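Saturday, July 6, 2024

Slept until nine, which at my age counts as an achievement. Then remembered I had promised myself this would be the weekend I learned to fold like an adult.

The trouble started in January, when Khanyisile stayed over and opened my shirt drawer looking for something to sleep in. She didn't say anything. She closed it again, slowly, the way you'd close the door on a couple having a fight, and slept in her coat. I have thought about that more than I would like.

So: everything out. I put a clean sheet on the bed first and used the whole mattress as my table. The counter is too short, the ironing board is a trap for ankles, and the floor belongs to the dog. Wandia watched from the doorway until it was clear that no food was involved, then went off to lie on the bath mat.

T-shirts went fine. Short sleeves practically fold themselves. I did a pile of them in 15 minutes and was briefly unbearable, with only the dog to bear it.

Then the long sleeves. I don't know who decided arms should be that long. You get the body flat, you smooth it, you feel good about things, and one sleeve is still bunched up underneath like it's hiding from the law. Pull the cuff and the shoulder comes along. Hold the shoulder and you've run out of hands. What works, as far as I can tell, is to pin the body down with one hand and draw the cuff out at a slant with the other, all the way, before folding anything.
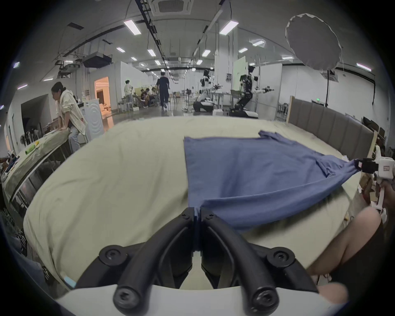 After that the sleeve goes straight back across the chest, then the other one, then up from the hem in thirds. Mine came out as a sort of trapezoid. I did it again and got a different trapezoid. The third one I put at the bottom of the stack where it could think about what it had done.

Called Khanyisile at lunch to report. She asked if I'd done the fitted sheets. I said the line was bad.

Drawer closes now, if I lean on it. Fitted sheets are in a ball on the top shelf. Soup for dinner.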